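So Akcombe council says its new bus timetable is "more frequent". I've read it. Some of us can still read a timetable.

The 52 used to come 4 times an hour before nine. It now comes three times, but runs until half past eight at night. Add up the whole day and yes, there are more buses. Fewer of them are any use for getting to work.

The 106 has been "simplified". It no longer stops at Stasden. If you live in Stasden that's very simple indeed.

They say 700 people filled in the survey back in May. I'd like to see what it asked. The copy I got had a question on seat colours and nothing on which stops people use.

Piler, who run the route, say the change "reflects demand". Demand measured how? Ticket sales on a bus that turned up late all winter will tell you people gave up on the bus.

Someone always replies that you can plan round it. Fine. I now leave the house twenty minutes earlier and get in at the same time as before — I tried it all last week.
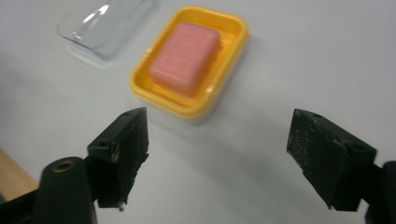
And before anyone says use the app, the app still had the old times on it this morning, Mon 25 September, which is day one of the new ones.

I'm not against changing a timetable. The old one had gaps you could cook a dinner in. But publish the figures per hour, per stop, old next to new, and let people look.

I've asked for that in writing. The reply says they'll "take it into account in the next review". No date for the review.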